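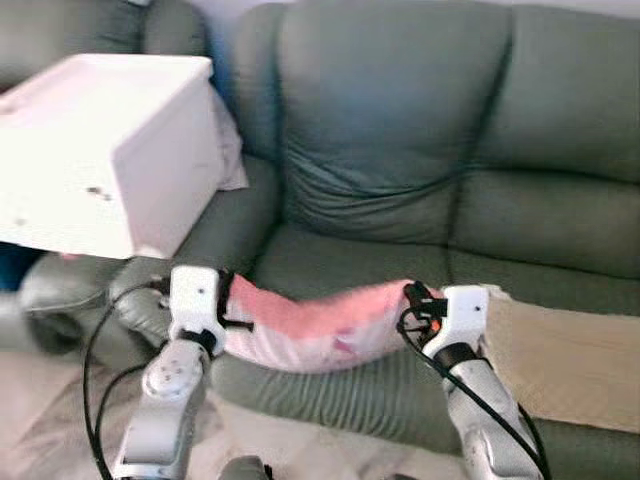
Skitbridge Duo, estação de dobra com dois braços para lavandarias, alojamentos e residências com serviço de quartos. Versão de bancada ou de base móvel. Pega na peça pelas duas pontas, estica, dobra, pousa na pilha. Trabalha com tecido mole, que é onde a maioria das máquinas de dobrar desiste: uma peça cor-de-rosa presa dos dois lados, a fazer barriga no meio por cima do assento de um sofá verde, é serviço normal para ela. Não precisa de mesa própria nem de tapete rolante.

O que muda para quem lá trabalha
Menos horas de pé a dobrar. A pessoa passa a separar, a ver nódoas e costuras abertas, a tratar do que é delicado. Continua a haver gente no turno, o posto é que é outro. Na lavandaria Mangundap, 9 pessoas no turno da manhã antes da instalação e as mesmas 9 depois, agora com rotação entre dobra assistida, passadoria e expedição.
Adi Tambunan, encarregada do turno: "Nas primeiras semanas toda a gente ficava a olhar para os braços. Depois passou. O que me custou foi refazer a escala, isso ninguem me ajudou."
Contem com isso, a escala. Temos um modelo em folha de cálculo, pedir ao comercial.

Formação
2 sessões no local, incluídas. A primeira com toda a equipa, chefias também. A segunda só com quem vai operar. Manual em português, inglês e francês. Cartões plastificados com as paragens e os avisos, para pendurar junto ao posto.

Dados rápidos
Braços: 2, articulados, brancos e cinzentos
Pinças: uma por braço, substituíveis sem ferramenta especial
Peças: toalhas, fronhas, panos, mantas leves
Não serve para: lençois com elástico, edredões, peças com botões metálicos
Arranque a frio: 60 segundos
Paragem de emergência: botão na base e pedal
Ligação: tomada normal, sem trifásica
Referência: 3296

Software
Vem com o Presidix instalado. Cada tipo de peça tem um perfil, cria-se a partir do ecrã. Operadores podem parar, saltar peça e mudar de perfil sem chamar a chefia. Os registos são por máquina e não por pessoa; foi pedido dos trabalhadores da Mangundap e ficou assim para todos os clientes.

Opções
Base móvel Drandomard com travão nas rodas. Pinças de ponta macia. Contrato de manutenção anual, peças de desgaste incluidas.

Prazo e contacto
Encomendas feitas agora saem em setembro. Demonstração no local do cliente, com a vossa roupa, de manhã de preferência. Falar com Carter Carrier, área comercial. Preço sob consulta, depende da base e do número de postos.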